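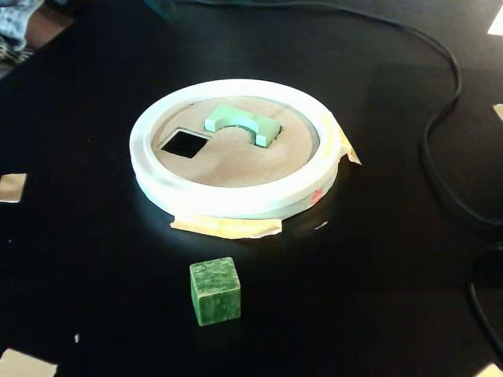
Figura 2. Tarea B sobre la mesa negra: base circular blanca con disco interior, bloque en arco de color verde menta y cubo verde delante de la base.

3.2. Montaje de la tarea B

La segunda tarea del curso fue preparada por los propios estudiantes durante las primeras semanas del semestre. Se buscaba un montaje que cada equipo pudiera reproducir con material barato y que al mismo tiempo presentara al brazo manipulador dos problemas distintos: tomar una pieza que está libre sobre la mesa y tomar otra que está dentro de un recinto con borde elevado. La Figura 2 muestra el montaje en la versión que se utilizó para todos los ensayos presentados en este artículo.

La base se fijó a la mesa con cinta adhesiva. En la versión de junio se habían utilizado tornillos, pero entonces cada cambio de posición exigía desmontar el conjunto, y los equipos perdían en ello una parte importante de la sesión. Con la cinta, la base puede ser trasladada entre un bloque de ensayos y el siguiente. La desventaja es que la cinta debe ser revisada al comienzo de cada sesión, tarea que quedó asignada al equipo que abría el laboratorio.

El disco interior queda por debajo del nivel del borde y tiene una abertura cuadrada. El objetivo de la tarea consiste en depositar el cubo en esta abertura, sin que el brazo desplace el bloque en arco. Este bloque actúa como obstáculo y su orientación se cambia a mano antes de cada ensayo, según una lista generada previamente. El cubo comienza siempre fuera de la base. Se aceptó como válido todo ensayo en que el cubo entraba por completo en la abertura antes de 40 segundos.

3.3. Organización de los equipos

Participaron cuatro equipos de la asignatura de Robótica Aplicada. Cada uno programó su propia estrategia de agarre, con el mismo brazo y el mismo controlador Delteck, y realizó cien ensayos, con lo cual el conjunto de datos suma 400 ensayos. No se permitió a los equipos modificar la altura de la mesa ni la posición del foco de luz. Sí se les permitió elegir libremente la velocidad de aproximación, y en este punto aparecieron las diferencias más grandes entre ellos.

3.4. Observaciones durante los ensayos

En conjunto, el 74 % de los ensayos terminó con éxito. La mayor parte de los fallos no se produjo en el agarre del cubo, como habíamos esperado, sino en el paso por encima del borde. Dos equipos planificaron la trayectoria con una altura de seguridad demasiado pequeña y el cubo tocaba el borde cuando el brazo iniciaba el descenso.

Un segundo grupo de fallos se debe a la percepción. La superficie superior del borde refleja mucha luz y el algoritmo de segmentación, basado en un umbral fijo, unía a veces el borde con el reflejo sobre la mesa. En consecuencia, el centro estimado de la base resultaba desplazado. El equipo de Buppha Sombatkul resolvió este problema utilizando como referencia la abertura oscura en lugar del borde, solución que después adoptaron también los demás. El cubo verde presentó menos dificultades, aunque sobre las zonas gastadas de su cara superior la detección por color era menos estable, y fue necesario ampliar el intervalo de tono.

Desde el punto de vista docente, Minttu Vuorinen, responsable de las sesiones prácticas, anotó que los estudiantes dedicaban más tiempo a la calibración de la cámara que a la programación del movimiento. Para la próxima edición se prevé entregar la calibración ya hecha y reservar una sesión adicional para la planificación de trayectorias.

Artículos relacionados
Planificación de trayectorias en el aula: experiencia con la plataforma Skestell
Segmentación por color con iluminación no controlada en prácticas de grado
El concurso Hudik de manipulación para estudiantes: reglas y resultados
Evaluación por equipos en asignaturas de robótica: el cuestionario Jasińska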